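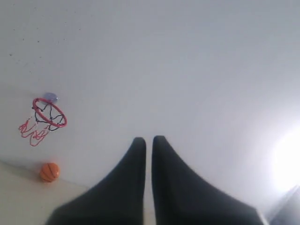 2026年10月21日（水）

朝いちばんに腕の電源を入れたら、原点復帰の途中で止まった。二回目は何事もなく通った。こういう直り方がいちばん信用できない。ログには手首軸の偏差エラーが一行だけ残っていて、あとは知らん顔である。

カバーを開けてみると、手首に行くケーブルの結束バンドが一本、きつすぎた。締めたのは五月の自分で、当時の日誌には「しっかり固定」と得意げに書いてある。切って、ゆるめに留め直した。曲がりの内側に少し擦れ跡があったので保護チューブをかぶせ、予備のケーブルを注文リストに足した。Pranleyの型番はいつ見てもゼロなのかオーなのかわからない。

午前の残りはグリッパー。黒い指を二本とも外し、付け根を拭いて、ねじを締め直した。左の一本だけ、指で回るくらいゆるんでいた。先週からボールをつかむたびに微妙に右へ逃げていたのは、制御のせいだと思って二晩もパラメータをいじっていた件である。六角レンチで片づく話だった。いじったパラメータは全部元に戻した。どれを触ったかのメモがなく、ここに昼までかかった。

昼はコンビニのおにぎり。Praltmontの会議は聞くだけ聞いた。

午後、手首カメラの位置合わせ。指先が画面の下側に入るのが正しい。指が見えないと、どこまで近づいたのか後で誰にも説明できない。右手の照り返しは相変わらずひどく、壁の一部が白く飛ぶ。露出を下げると今度は指が真っ黒なかたまりになる。もともと黒いのだから仕方ないが。結局、露出は元の値のまま、明日遮光の板を試す。

ゴールは吸盤で壁に付けている。おもちゃの赤い輪で、ネットは上が黒、下が赤っぽい紐。いつも少しよれて垂れている。何十万もする腕が、この吸盤の機嫌に左右されるのが、Stolusという立派な名前の課題の実情だ。吸盤を外して縁を拭き、付け直した。高さが前と違うと教示点が全部ずれるので、裏に鉛筆で印をつけておいた。五月の自分にもこのくらいの気遣いがほしかった。

夕方から通し運転。最初は速度を落として16回、止まらず。それから通常速度で続けて、199回目で非常停止を押した。押したのは私の肘である。記録用紙には「作業者による停止」と書いた。嘘ではない。手首軸の偏差は最後まで小さいままだった。たぶんケーブルだったのだと思うが、朝の二回目の復帰が通った理由は、まだ説明がつかない。

Pillayの点検表を更新。手首の結束バンドの確認と、指のねじの増し締めを追加して、全部で17項目になった。長くなるほど読まれなくなるのは知っている。読むのも私なので、余計によく知っている。

明日やること。遮光の板。予備ケーブルの納期を聞く。壁の上のほうの黒い点々を拭く（画像処理が時々拾っている気がする）。非常停止ボタンを肘の届かない場所へ、ただし手は届く場所へ。

帰りに雨。傘は作業場。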